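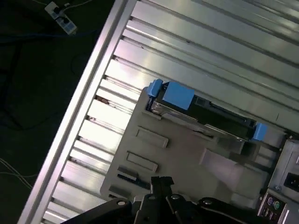 Krystyna Głowacki wrote in after the last issue to ask why we keep being so sour about all-in-one software for small firms. Her shop moved its quotes, invoices and appointment book onto Mukesik in the spring, and she says she would never go back. Billing used to take up her whole Thursday evening. Now it takes 15 minutes, and she thinks a newsletter for small business owners ought to say so.

Fair enough, and now we have said so. I believe her about the Thursdays. I still have trouble with the pitch, and her note gave me a reason to sit down and read the Mukesik contract from top to bottom, including the parts that open in a separate window.

The front page promises "one login for your whole business." The price under it is for invoicing and contacts. Appointments are an add-on. So is payroll export, and so is the thing they call Insights, a set of charts made from numbers you typed in yourself. A five-person firm that wants everything shown in the demo video pays $129 a month, and that is with the annual discount. Pay month by month and it goes to $251 for the same screens. I had to put items in a cart to find the second figure. It isn't on the pricing page, or wasn't when I looked.

Is $129 a lot? For some of you, no. If it saves one evening a week it pays for itself, provided you do something with the evening. My complaint is that the savings in these pitches are always hours and the costs are always dollars, and the hours you spend on the software never get counted. Moving the customer list is hours. Fixing the duplicates after the move is more hours. So is teaching the part-timer who was perfectly happy with the paper calendar, and then teaching her again when the menu gets redesigned.

Jadwiga Wilczyńska went through this last year with a different vendor, Sukach. She has a small upholstery business and had been running it on spreadsheets and a card file. Setup was sold to her as an afternoon. It took most of August. The import tool read her "notes" column as a second address line, so for a while her delivery slips told the driver to go to "prefers call after 4, dog in yard." Sukach support was polite and suggested she clean up her data beforehand, advice that would have been more useful beforehand.

She's still with them, I should add. When I asked if she'd recommend it she said, "For invoices, yes. For the rest I went back to the cards." I hear some version of that a lot. People buy the suite, use a third of it, and pay for all of it because taking the bundle apart costs nearly as much as keeping it.

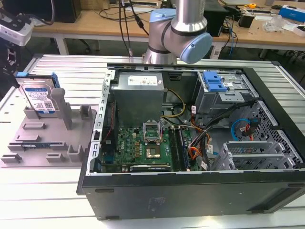 Then there is the question of leaving. Every one of these companies says you own your data. Ask what format it comes out in. Mukesik gives you a spreadsheet of contacts and a separate one of invoices, and as far as I can tell nothing that ties a particular invoice to a particular conversation or appointment. The attachments stay behind unless you download them one at a time. Sukach does a bit better and will send a full archive on request, but the request has to be made while the account is still paid up. If you've already canceled, you've missed it. I found that in a help article, and I couldn't find it in the terms.

Khurana, the third one readers ask about, is cheaper than either and has a decent export button. It also wants a read connection to your bank account before it will let you send a first invoice. Their sales rep told me this was "to personalize the experience." I asked whether I could skip it and was told most customers don't want to. I asked again and was told he'd get back to me. That was before the last issue.

What would I do in Krystyna's place? Probably what she did, given how badly the old billing was going. What would I do starting from a system that mostly works? Pick the one job that annoys you the most, buy the smallest tool that does it, and leave the rest alone for a few months. Run one real customer through the trial from first call to paid bill, with your own messy notes in it. The sample customer in the demo always pays on time and never moves. Try the export on day one, while you don't need it, and open the file to see what's in there. And get the monthly price in writing, with the add-ons, before anyone talks to you about the annual one.

Two readers have also asked about Druluvari, which says it will connect all of the above to each other. I haven't tested it. I notice that it's a subscription you buy to make your other subscriptions talk, and that its list of supported programs has a great many entries marked "coming soon." If you use it and like it, write and tell me what it does for you, what you pay, and how long it took to set up. Please count the evenings.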